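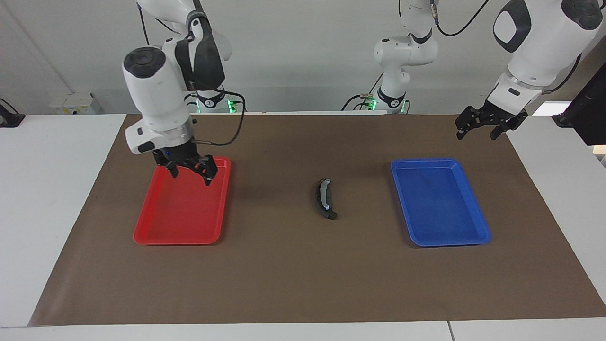

Red and blue trays on the brown mat.

About Nunider

Small evening school, English and Farsi mostly. Started by Faith Urio and Mahnaz Farahani with 2 classes and a borrowed whiteboard. Now 146 students on the books, over 80 of them adults who work days. Beginners welcome, any month - you dont need to wait for a new term.

We keep groups small. Lots of talking, not much grammar homework. Mahnaz teaches Farsi and the Saturday-style long sessions we run in November. Faith does English, plus the citizenship test prep, plus the phones (so leave a mesage, she will call back).

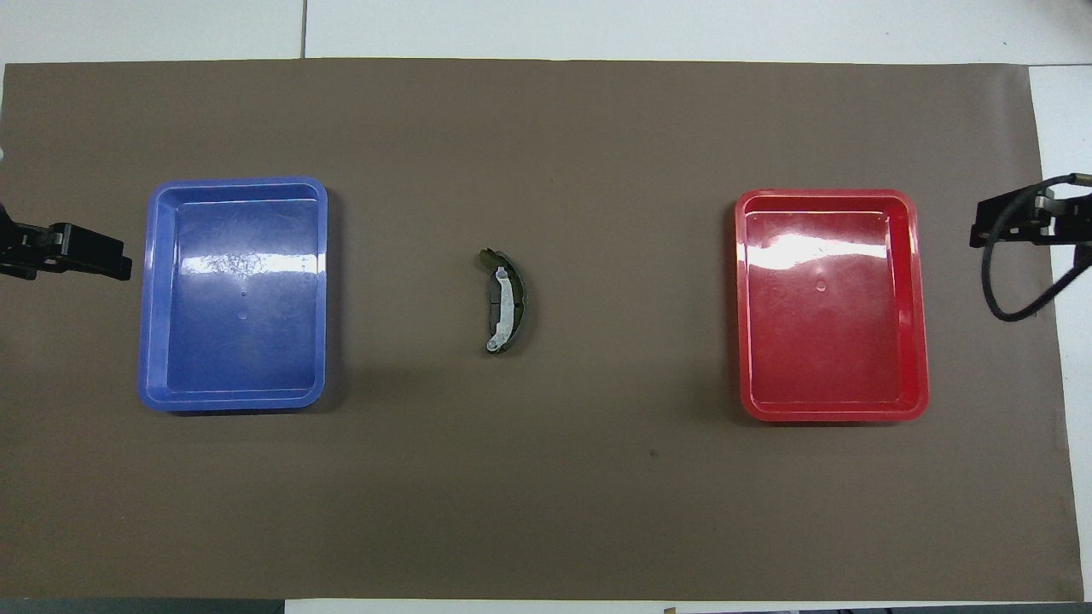 Fees are by the month, pay at the desk or by check. Missed a class? Come to the other group that week, no charge. Books are yours to keep. Kids' reading hour is still free and still full - ask about the wait list.

Parking behind the building, use the side door after 6.

Page updated Mar 9, 2018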